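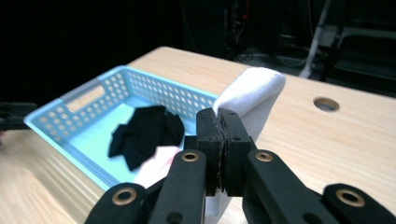
Drutberg Film and Television Archive — Community Forum
Board: Horror and Fantasy Series
Topic: Character pages for the Hopkin House films: one page or several?

archive_desk_2
Moderator
Members are invited to comment on how the archive should treat the character of the Innkeeper, who appears in the second, third and fifth Hopkin House films. At present there are two separate pages. The first covers the character as seen in the second and third films. The other covers the fifth film only and was created by a contributor who regarded the later version as a different person. The two pages contradict each other on three points: the cause of death, the relationship to the family at Buvwood, and whether the character can see the dolls move.

The desk has no fixed view. Comments will remain open until the end of December, after which the pages will either be merged or given clearer titles. Please refer to entry 2661 in the style guide before replying. It covers recast roles.

marrowgate
I support a merger. The credits of all three films list the role under the same name, and the fifth film shows the same brass key and the same limp. Entry 2661 states that a change of performer does not by itself justify a second page. The differences in the fifth film can be dealt with under a separate heading on a single page, as was done for the Doctor.

lowlight_reader
I must respectfully disagree with the previous post. The matter of the performer is not the main question. In the third film the Innkeeper is buried in the orchard at Buvwood, and the burial is shown on screen. In the fifth film the character is alive, is at least twenty years younger, and states that the house has belonged to the family for only one winter. If the archive places both accounts on one page, a reader who has seen only the fifth film will be told that the character is dead.

The Doctor is a poor comparison. His return was explained in dialogue.

marrowgate
The fifth film opens with a title card placing it before the first. A younger Innkeeper is to be expected under those conditions. The burial has not yet happened.

lowlight_reader
The title card appears only on the Domau home release. It was absent from the version shown in theaters, and the version shown in theaters is the one the archive uses as its base text. Several events in the fifth film also depend on the fire, which takes place in the second. A film cannot come before the first and after the second.

pell_and_thread
New member, although I have used the archive for many years. I would like to raise a point that I believe has been overlooked. The shooting script for the fifth film, a copy of which is held in the Drutberg reading room, calls the character "the new innkeeper" in the stage directions up to the cellar scene. From the cellar scene onward the word "new" is gone. I do not claim that this settles the question, but it suggests that the writers changed their minds during production.

The script runs to 100 pages and the cellar scene begins late in it, so the word "new" is in use for most of the story.

archive_desk_2
Moderator
Thank you. The desk was not aware of this. Could you confirm which draft you consulted? The reading room holds two, and they differ in the second half.

pell_and_thread
The blue-covered draft. I have not seen the other.

archive_desk_2
Moderator
Noted. The blue draft is the earlier of the two. It would be helpful if a member with reading room access could check the later one for the same wording.

ostler
I have read this discussion with interest and some concern. Scripts are not a primary source under our rules. A character page should record what is on the screen. If we admit stage directions for the Innkeeper, we will have to admit them for every minor part in the series, and the pages will become very long and very hard to check. The page for the Dollmaker already has more notes than text.

My preference is for two pages with a note at the top of each that directs readers to the other.

marrowgate
Two pages will receive half the care. The page for the fifth film has gone without a correction since it was written, and it still gives the wrong room number in the staircase scene. The door reads 400. The page has it as 40.

ostler
That is a matter of upkeep and can be corrected today. It has no bearing on the structure.

lowlight_reader
I agree with ostler on both points. I have corrected the room number. I have also removed a sentence stating that the Innkeeper "secretly controls" the dolls in the fifth film. She is seen in the workshop on one occasion, and the dolls are still throughout. The claim was an interpretation and carried no source.

marrowgate
I would ask that the sentence be restored until the discussion has closed. The final shot of the workshop, with the strings over her hand, has been widely read as showing control. The wording could be softened, but the reading deserves a mention.

lowlight_reader
A softened version may go under the heading for reception, provided that a published review is cited.

marrowgate
That is acceptable. I will look for one.

pell_and_thread
I have now been able to consult the later draft. The word "new" does not appear in it at any point. The character is called "the innkeeper" from her first scene, and a line about her mother having kept the house before her has been struck out by hand. The line is still legible — it would have made her the daughter of the woman in the second film.

lowlight_reader
If the line was struck out, it is not part of the film. I maintain my position, though I grant that the later draft favors the other side.

archive_desk_2
Moderator
The desk is grateful for the time taken over this. For the present the two pages will stay as they are, with the notes proposed by ostler added at the top of each. The material on the drafts will be placed on the production page for the fifth film, where scripts are permitted as sources. Members who still favor a merger should set out a trial version of the combined page in the drafting area so that it can be read beside the existing ones.

marrowgate
I will prepare the trial version. May I use the plot summary from the existing third film page, or must it be rewritten?

archive_desk_2
Moderator
It may be reused. Please leave the edit history attached.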